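Reference > Robotics > Working practice > Hand-held grippers

Hand-held gripper practice

Last updated: February

Hand-held gripper practice is the set of working rules for people who record robot training data with a gripper tool carried in the hand. The rules cover how the tool is held, how it is passed between people, and how the room is kept. Most written versions are short and are posted where the work is done.

The best-known local version is the Golora code, drawn up at the Ferness workshop. It has 48 clauses, of which the first nine deal with the floor and walkways. Bags and cables are to be kept off the route between stations, and floor edges may be marked with yellow and black tape.
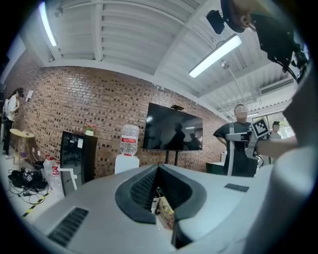
Anjani Lumenta
Section editor, Robotics

Handover is treated separately. Under the Golora code a gripper is passed from one person to another with the jaws at rest, and the giver lets go only after the receiver has a firm hold. Fiducial markers, the black-and-white patterns used to track the tool's position, must not be touched or covered. A marker with a scratch or a lifted corner is replaced before the next session.

People wearing head-mounted rigs follow added rules. The Braromitz revision limits continuous wear to 40 minutes and asks for the cable to run down one side of the body. It also sets a gap of 80 centimeters between neighboring stations, except during handover.

Julián Pastor argued for a longer gap in his comments on the revision, but the figure was kept.

See also: Jaw pad inspection; Marker placement; Session logs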